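Chapter 7
Looking After a Two-Arm Cell

A robot cell is a lot like a kitchen. You can own the best stove in the world, but if the counters are sticky and the knives are dull, dinner suffers! In this chapter you get to take charge of a tabletop cell with two arms, two hands and a handful of colored cubes, and you'll learn to keep it running well for a whole school year.

We start with the cables, move on to the finger joints, and finish with my favorite job of all, setting the table marks.

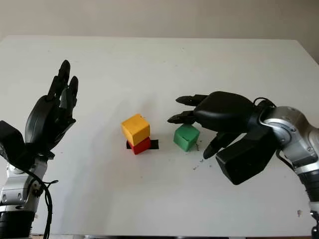 Figure 7.1 The cube-stacking cell, with black tape marking the target position under the stack.

Try this before you read on. Look over the tabletop in Figure 7.1 and note anything you would clean up before the next run. Small dark crumbs near a cube are easy to miss, and so are smudges. Then follow each cable by eye from the wrist toward the arm. Would you give any of them more slack?

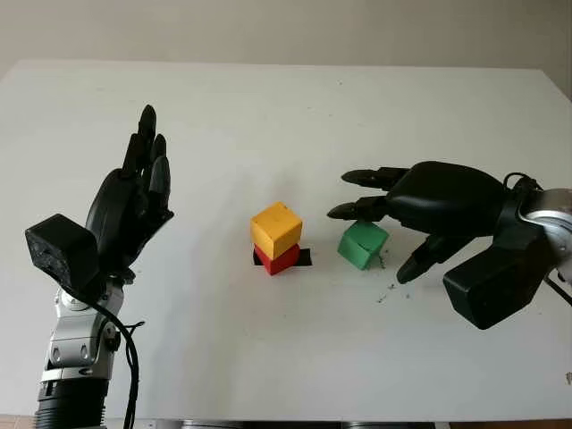

By the Zurkmont Workshop Authors

7.1 The Daily Check

Power the arms down first. Wipe the table with a dry cloth, working from the back edge toward you, and lift the tape only if a corner has curled. Next, check the bolts at each wrist. Our own cell at Zurkmont had logged 2,037 stacking runs by March, and we still go over it every morning, plus a longer check every 200 runs.

You will need:
A dry lint-free cloth
A hex key set
Black tape
The cell logbook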